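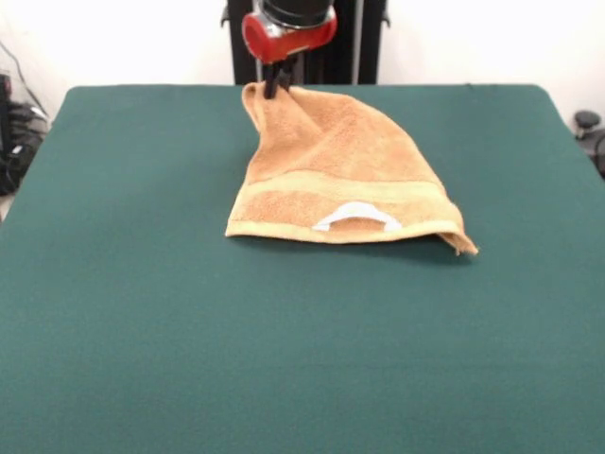 Home Files Data card Discussion Log in

# Munolwood Towels

Hi! I'm Gregor Buchanan, and this is my folder of towel pictures. It has 488 of them, all small terry towels, lying flat, bunched up, half folded or picked up by a corner. I started it in August because I wanted to see how terry creases compared with the flat tea towels in my older Filance set (quite differently, as I'd hoped!).

## What's in it

- mostly orange and tan towels, plus a few blues I'm less happy with
- a green felt background all the way through
- `folds.csv`, with my notes on each towel's creases and corners

The orange one with the paler woven band and the little white loop near the hem is my favorite. Terry is so nubby that small creases vanish into it, so I only noted folds I could trace with a finger on my screen. If a corner is doubled over, I put "doubled" and left it there.

## Things to know

Loops get their own column, and so do border bands. I went back and forth on hem strips and ended up lumping them in with the bands, which I may regret. Colors are my own words, so "warm tan" and "orange" overlap a lot.

The Clistbridge bath sheets are not in here yet. They're 315 more pictures and I've only labeled the first batch. If you spot a wrong label, leave me a note with the row number!

Shares 12 | Comments 3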